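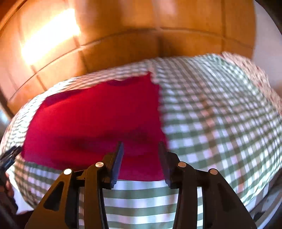
Folding jumpers on the bed: your questions

By Sihan Bai
December

Print this page | E-mail this page

Since I wrote about clearing out my wardrobe I've had 291 messages, and most of you want to know about folding. So I've pulled together the ones that keep coming up!

Why do you fold on the bed and not on a table?
My table is tiny and usually has breakfast on it. The bed gives me room to spread both sleeves out properly, and I can walk round it. Make the bed first, though, and pull the duvet tight. A lumpy duvet makes a lumpy jumper.

Does a checked duvet cover really help?
It does for me. I line the hem up with a row of squares and I can see straight away if I've gone wonky. Stripes would do the same job (plain white is hopeless, I've tried).

Which way up should it go?
Front down, neck away from you. Smooth it from the middle outwards with flat hands, then bring one side in, sleeve and all, lay the sleeve down the back, and do the same on the other side. After that I fold it in thirds from the bottom. Chunky knits only get folded in half, they go like a brick otherwise.

What about that crease across the front that won't go away?
Usually it's from hanging over a chair for a week – guilty. Give it a gentle tug at the hem and leave it flat while you do the next one. If it's still there I hold it near the shower steam for a bit.

Can I put red things with pale ones?
Once they've been washed a few times, yes. I had a new red top from Grivano that turned two pillowcases pink, so now anything red gets washed on its own to begin with.

Do you use the Gridevetti folding board?
Yeon lent me hers and I gave it back after a fortnight. It's fine for T-shirts, but I found it too narrow for anything with a thick sleeve.

How long does a pile take you?
A basketful is around 100 songs if you ask my family, but it's more like half an hour with the radio on. I do mine on Friday mornings, before anyone wants the bedroom back.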